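Section 3. Setting Up the Orora Medication Record for a New Resident

This section is for nursing staff and shift leads at long-term care homes using the Orora record system. Complete all steps before the first dose is given. Revised 08/07/2024.

1. Sign in with your own staff code. Shared codes are not permitted.

2. Select New Resident and enter the name and date of birth exactly as they appear on the admission form.

3. Enter all known allergies. If there are none, select None Reported. Do not leave the field blank.
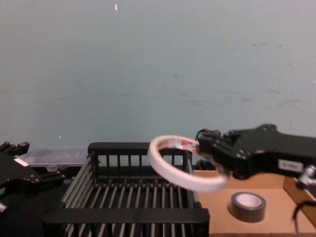
4. Enter each medication on its own line, with the dose, the route and the times of day. Include creams, eye drops and anything bought without a prescription.

5. For a short course of treatment, enter the stop date. The system will show a reminder 2 days before the course ends.

Note: Orders with no stop date remain active for 21 days and must then be renewed by the prescriber.

6. Ask a second nurse to compare the screen with the signed order – line by line – and to enter a separate staff code.

CAUTION: Do not give any medication marked Pending. A Pending order has not been confirmed by the prescriber or the pharmacy.
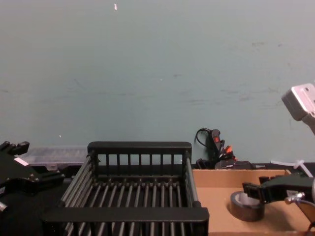

Black metal rack with an open top.

7. Select Activate. Print the summary and place it in the resident's paper file.

8. Review the full record 14 days after admission. Record any side effects under Observations, with the time they were first noticed.

If an entry was made in error, do not delete it. Select Correct Entry and state the reason. Questions about this section should be sent to Signe Brynjólfsdóttir, Clinical Records, Lauritsen Care Homes.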